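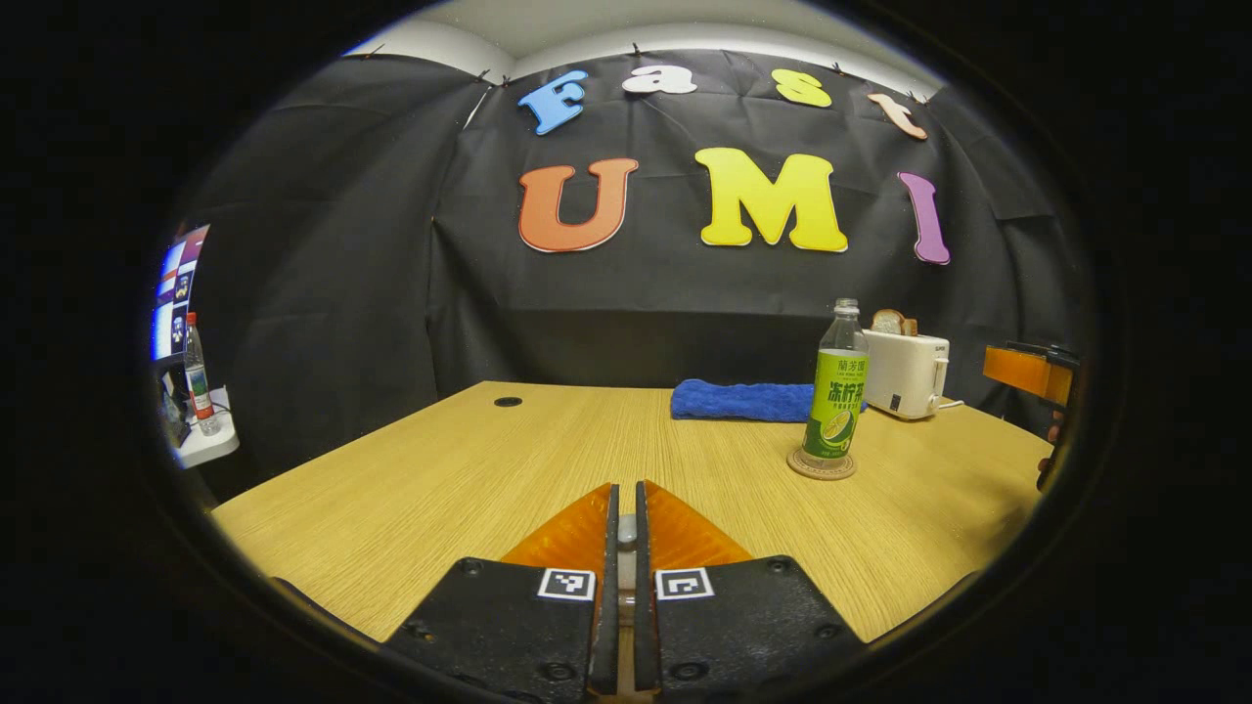
Why collect demonstrations with a hand-held gripper when the robot arm itself could be used?

Speed is the main reason. A person holding the gripper moves at a natural pace, and the arm is free for evaluation during that time. The recordings are later converted into motions the arm can follow.

Speaker notes, Sperling session, Saturday

Opening. Thank the hosts. State the subject of the talk: whether demonstrations recorded by hand can replace demonstrations recorded by remote control of the arm, for kitchen and tabletop tasks. Leave the picture up while people find seats.

The setup. The finger tips are soft fins, orange and translucent, and each finger carries a small square marker. Explain that the software reads the distance between the two markers to recover how far the gripper is open. Mention the objects on the table: towel, bottle on a cork coaster, toaster with bread. The Stulska task list includes one cloth task, one bottle task and one toaster task, so the audience should keep these in mind for the results. Do not spend more than a minute here.

The question. Our earlier work at Brarkania relied on remote control. Operators tired quickly and the recordings contained long pauses. A policy trained on them learned the pauses too. Play the short clip of the arm waiting over the bottle. Pause for the room.

Method. We recorded 2,000 demonstrations by hand across 8 tasks. From these we drew a smaller set of 1,000, balanced by task, and trained the same policy on each set. The camera view, the fingers and the training settings were held fixed. If asked, the fins on the arm are the same part as the fins on the hand-held tool.

Result. The full set gave the better policy on the cloth and toaster tasks. On the bottle task we found no difference between the two sets. State this plainly and do not suggest a trend. The chart on the next slide uses the Jeser scoring sheet, in which a trial is marked complete only if the object is released cleanly.

Failures. Two kinds matter. In the first, the arm reaches a pose that a human wrist manages easily and the arm cannot. We now remove such recordings before training. In the second, the marker is hidden by cloth and the opening width is lost for a moment. We fill short gaps and discard long ones.

Limits. All trials used one model of arm, and the tables were well lit. We make no claim about outdoor work or heavy objects.

Questions. Expect one on cost and one on operator training. For cost, refer to the handout. For training, say that new operators practice on the towel first and that their practice recordings are not used.

Switch the microphone off before leaving the stage.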